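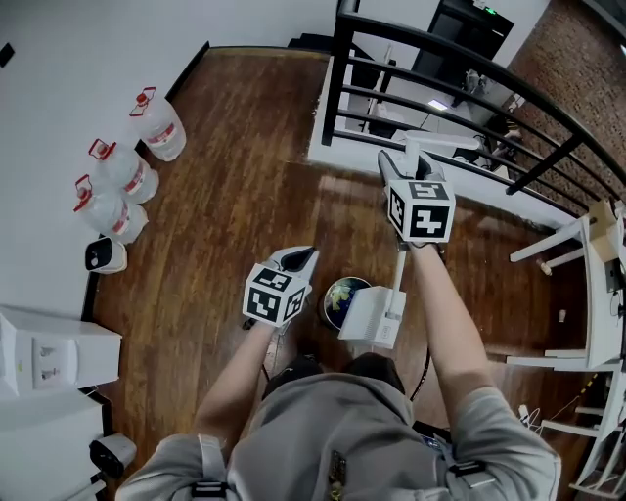
Fig. 1. Dustpan by the railing, next to the round map-patterned thing.

So for my part of the Plumolside cleaning project I picked floors, and wow, wood planks show everything! I gave myself 15 minutes per round and did 2 rounds, one out by the railing and one over by the water dispenser. The long-handled dustpan was my favorite tool by far (no bending down, my back says thanks). 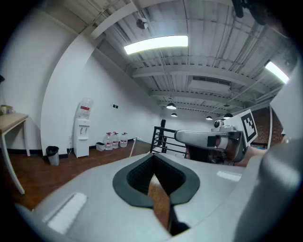 Fig. 2. Dispenser corner, with the black trash bin on the left.

The bin and the dispenser are close neighbors, so I planned that corner last and gave the baseboard its own line on my checklist. Next time I'd add the table too, I forgot to put it on there.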